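Drisolport Robotics Lab
1/ This month the manipulation group at Drisolport completed a comparison of two parallel grippers on a two-armed platform. The summary follows in this thread. The work was led by Yasmine Ashour, with Karim Ragab responsible for the controllers.

2/ The question was a practical one. Our arms have used the Rarna gripper since the platform was built. The Badawi gripper offers a longer stroke at a lower price, and two partner teams asked whether it could replace the Rarna for soft and irregular items.

3/ Fruit was chosen as the main test material. Artificial fruit keeps its shape from one day to the next, and the pieces differ enough in size and curve to show where a finger design begins to struggle. All pieces are moved into or out of a handled basket.

4/ The basket matters more than we expected when planning the study. A tall handle limits the angles from which a gripper can approach, and a wrist that clears the rim may still strike the handle on the way out. Planning software tends to treat this as a minor obstacle. Our operators do not.

5/ Both arms remain active in every session, including tasks that one arm could complete alone. The idle arm must hold a safe position without drifting, and that is part of what we are measuring.

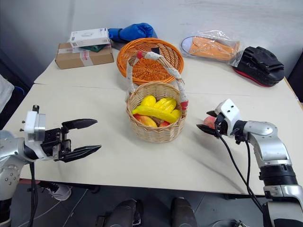 Basket task with both arms in position. The right gripper is holding a red-orange object beside the basket.

6/ In total, 1655 grasps were recorded across 8 operators. Each operator used both grippers, and the order was switched for half of the group. A grasp was counted as complete only if the item stayed in the fingers for 3 seconds after lifting.

7/ On large, rounded pieces, the two grippers performed at the same level. The Badawi was quicker to open fully, and operators reported fewer second attempts when an item was lying at an odd angle.

8/ On small pieces the Rarna was clearly better. Its fingers meet evenly at the tip, and operators could pick up an item close to the basket wall without disturbing the pieces next to it. The Badawi fingers flexed slightly under load, and small items tended to turn as they were lifted.

9/ Bananas deserve a separate note. A bunch can be held by the stem end or across the middle, and operators disagreed on which was correct. Shaimaa Alaoui reviewed the recordings and found that the stem grip was slower but dropped less often. The task guide now recommends it for both grippers. 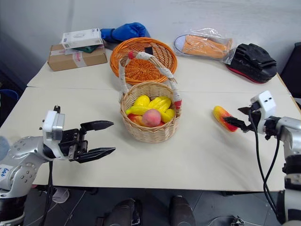

10/ Wrist cameras were tested during the same period. The current mount sits above the fingers and gives a good view until the last moment of the approach, when the item itself fills the picture. A lower mount was tried and withdrawn after the handle struck it repeatedly.

11/ Cable routing remains an open problem. A loop that is long enough for full wrist rotation can catch on the table edge, and a shorter loop pulls at the connector. Josué Aguiar is preparing a clip that attaches to the forearm – a first version will be fitted in September.

12/ On the controller side, the group moved from the earlier in-house software to Jirnon. Setup for both arms now takes 90 seconds from power-on. Force limits can be set for each gripper separately, and the earlier version did not allow this.

13/ Our decision for the present is to keep the Rarna on both arms for basket work and to use the Badawi for larger household items. Mixed pairs, with one gripper of each type, will be tested next. Tarek Alaoui will coordinate that study.

14/ The task guide and the grasp scoring sheet are available to partner teams on request. Groups that have run similar tests with handled containers are invited to reply here, particularly if they have found a camera position that survives the handle.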